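暮らしの片づけ入門　第2回 配布資料
小さな箱にしまう(ふた付きケースの使い方)
Starow生活講座

前回の宿題、引き出しをひとつ全部出してみる、をやってきてくださった方、おつかれさまでした。出したあと床が大変なことになったという感想がいくつも来ていて、読みながら笑ってしまいました。うちもそうです。私は台所のいちばん上の引き出しでやって、輪ゴムの下から去年の保証書が出てきました(もう捨てました)。

今回はその続きで、引き出しに戻しきれなかった細かいものをどうするか、という話をします。先に書いておくと、今日使うのはふた付きの小ぶりなプラスチックの箱だけです。仕切り板もラベルライターもいりません。持っている方は持ってきてくださってもいいけれど、たぶんかばんから出さずに終わります。

1. 箱の選び方

私がいつも講座で使っているのは、Pistelという雑貨店で買った680円の箱です。もっと安いものもありますし、100円の箱を台所でずっと使ってもいます。値段で決める必要はまったくないです。ただ、売り場で見てほしいところがいくつかあって、まず、ふたが本体にくっついているかどうか。ふたが外れるタイプは洗うのは楽なんですけど、私みたいに片手間に開け閉めする人間だと、ふただけ別の部屋に行きます。本当に行くんです。ちょうつがいでつながっていれば迷子になりません。

次に、ふたがどこまで倒れるか。これは買う前に絶対に開けてみてください。途中で止まってしまうふただと、手を入れるたびに手の甲にあたって、だんだん開けるのがいやになってきます。後ろにぺたっと倒れてくれるものだと、中身を出すときも入れるときも両手が使えます。そのかわり、開けたときに場所を食います。閉じた箱がちょうど収まる棚に置いてしまうと、棚の上では開けられないので、毎回テーブルまで持ってくることになる。それでいいと思えるならいいし、面倒だなと思うなら置き場所のほうを変えましょう。

それから留め具。ぱちんと留まるものは、持ち運ぶときの安心感がぜんぜん違います。固すぎるものは避けたほうがいいです。お店で3回くらい開け閉めして、爪が痛くなったら棚に戻してください。

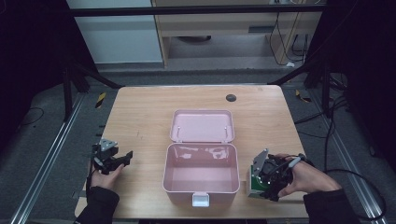 写真1　ふたを奥に倒して開けたピンクの箱。白い留め具は手前側です。

色についても質問をもらっていました。透明なほうが中が見えていいんじゃないですか、と。これは好みが分かれるところで、私は少数派かもしれませんが、色つきのほうが好きです。透明だと中のごちゃごちゃが見えて、片づけたのに片づいた気がしないんですよね。それに色がひとつ決まっていると「ピンクの箱に入ってるよ」と家の人に言えば通じます。透明の箱が棚に並んでいると「右から何番目の、下のやつ」みたいな説明になって、結局自分で取りに行く羽目になります。

ただ、色つきの箱は中身を忘れやすいのも本当です。私は付箋に鉛筆で書いてふたの裏に貼っています。表に貼るとはがれるし、見た目もちょっと気になるので、裏。開ければ読めます。開けないと読めないので意味がないのでは、と前の期の方に言われましたが、開けて確かめるくらいはしましょうよ、というのが私の答えです。

2. 入れる前にやること

箱を開けて、一度からっぽにします。新品でも中を乾いた布でさっと拭いてください。つるつるしたプラスチックは細かいほこりがつきやすくて、白っぽい糸くずなんかが底の角に残っていることがあります。前から使っている箱なら、中身を全部テーブルに出して、箱だけ先にきれいにしてしまいます。

ここで大事なのが、箱を置く向きです。留め具を自分のほうに、ちょうつがいを向こう側に。当たり前に聞こえるでしょうけど、実習でみなさんの手元を見ていると、横向きに置いて体をひねりながら入れている方がけっこういらっしゃいます。箱をくるっと回すだけです! それだけで肩が楽になります。

箱の横に、これから入れるものを置く場所もとっておきます。私は右利きですが、入れるものを右に、迷っているものを左に置きます。左利きの方は逆のほうがやりやすいかもしれません。やってみて落ち着くほうで。

3. 入れる順番

小さな箱型のもの、たとえば薬の箱とか電池のパックとかクリップの紙箱とか、ああいう四角いものがあると片づけは急に簡単になります。四角い箱の中に四角いものを入れるわけですから、隅から詰めていけばそれなりに見えます。困るのは、四角いものを真ん中に置いてしまうこと。まわりに半端なすき間ができて、そこに輪ゴムやら鍵やらが落ちていって、底のほうで合流します。

なので最初のひとつは、どこかの角にぴったり寄せてください。奥の左でも右でもかまいません。それを目印にして、次のものを隣に置きます。背の高いものを奥に、低いものを手前に、というのはよく言われますが、こういう浅めの箱だとあまり差が出ないので、私は使う回数で決めています。よく使うものが手前。年に一度しか出さないものは、そもそもこの箱に入れないほうがいいです。

もうひとつ、手から離すときはゆっくり。上からぽいと落とすと倒れます。底につくまで持って、ついたら指を離す。倒れたのを直すより早いですし、音も静かです(うちは夜に片づけることが多いので、これは切実です)。

詰めこむ量は、ふたが何の抵抗もなく閉まるところまで。ふたの側に浅いくぼみのある箱だと、もう少しいけそうな気がして押しこみたくなるんですけど、やめておきましょう。ぎゅっと閉めた箱は、次に開けたときに中身が持ち上がってきて、そのまま閉まらなくなります。私はこれで留め具をひとつだめにしました。Braltaというメーカーの、気に入っていた箱だったのに。

4. 作業する台のこと

場所の話もしておきます。床でやりたいという方がいて、気持ちはわかるのですが、腰のためにも、できればテーブルでやってください。高さは、立ったままひじを軽く曲げて手のひらがつくくらいが私は好きです。座ってやるなら、箱の底が見える高さかどうかだけ確かめてください。のぞきこまないと底が見えないと、奥のほうがおろそかになります。

テーブルの色も、じつは少し関係があります。濃い色の天板だと黒いクリップやヘアピンがとけこんでしまって、あとで掃除のときに出てきます。明るい木の天板だと、小さなものがよく見えるのでおすすめです。うちの食卓は柄物のクロスがかけてあったのですが、ビーズの箱をひっくり返した日にやめました。
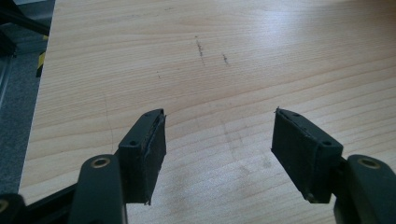 木の台を使うときは、木目に沿って乾いた布をすべらせてから始めるのが私のやり方です。水拭きのあとすぐに紙の箱を置くと、底がふやけてしまうことがあるので、水拭きをしたら乾くまでお茶でも飲んで待ちましょう。プラスチックの箱のほうは、引きずらずに持ち上げて動かしてください。裏に砂粒がひとつついているだけで、天板に細い線が入ります。気になる方は下に薄い布を敷くといいのですが、今度は布ごとずるずる動くので、私は敷かない派です。

照明は上からの光で十分です。ただ、つやのあるプラスチックは光をはね返すので、角度によっては底に何か残っているのか、映りこみなのか、わかりにくいときがあります。そういうときは頭を少し動かすか、指で底をなでてみる。目より指のほうが早いことも多いです。

コードを通すための丸い穴があいた机を使っている方は、作業のあいだだけふたをするか、そこから離れたところでやってください。小さいものは、なぜかああいう穴を目がけて転がっていきます。私は消しゴムを落としました。画びょうだったらと思うとぞっとします。

5. 実習

今日は2人ひと組でやります。ひとりが入れて、もうひとりは黙って見ている係です。黙って、というのがなかなかむずかしくて、みなさんつい「それはこっちのほうが」と言いたくなるようなのですが、終わるまで我慢してください。見ていて気づいたことは、手元のKazmiノートの右ページにメモしておいて、入れ終わってから伝えます。

手順はこうです。

箱を正面に置き、留め具を外してふたを奥まで倒す。
中がからかどうか、指で底をなでて確かめる。
入れるものを利き手の側に置く。
最初のひとつを角に寄せて置く。
残りを順に入れる。迷ったものは反対側へ。
ふたを閉める。閉まりにくかったら、ひとつ出す。
交代。

急がなくていいです。早く終わった組は、同じものを別の順番で入れてみてください。最初のひとつをどの角に置いたかで、あとの入り方がずいぶん変わります。

6. よくもらう質問

箱がいくつもあるときは重ねていいですか、と聞かれます。ふたが平らな箱なら重ねられますが、下の箱は開けなくなります。ほぼ確実に開けなくなります。重ねるなら、下には季節ものを。毎日開ける箱は一段で置いてあげてください。

迷ったものはどうしましょう、という質問も毎回あります。左側に残ったものですね。私はひと晩そのまま置いておきます。朝になると、なんでこれで悩んでいたんだろうと思うものが半分くらいあって、それは手放すか、別の部屋に連れていきます。残りの半分は、悩んだまま箱に入れてしまってかまいません。入るなら入れる。入らなければ、また考えましょう。

子どもと一緒にやっていいですか、というのも。ぜひ! 留め具をぱちんと閉める係は、うちではいちばん人気の仕事です。指をはさまないように、最初だけ一緒に手を添えてあげてください。

7. 次回までに

家にあるふた付きの箱をひとつ選んで、今日の手順で入れ直してみてください。裁縫道具でも文房具でも、薬箱でもいいです。薬箱を選んだ方は、ついでに使用期限も見ておきましょう。

入れ直したら、ふたの裏に中身を書いた付箋を貼って、そのまま普段どおりに使います。次回はその付箋を持ってきてください。箱は重いので家に置いてきて大丈夫です。書いた内容と、次の回の時点で入っているものがどのくらい違っているか、みなさんで見くらべます。私の付箋も持っていきます。

筆記用具をお忘れなく。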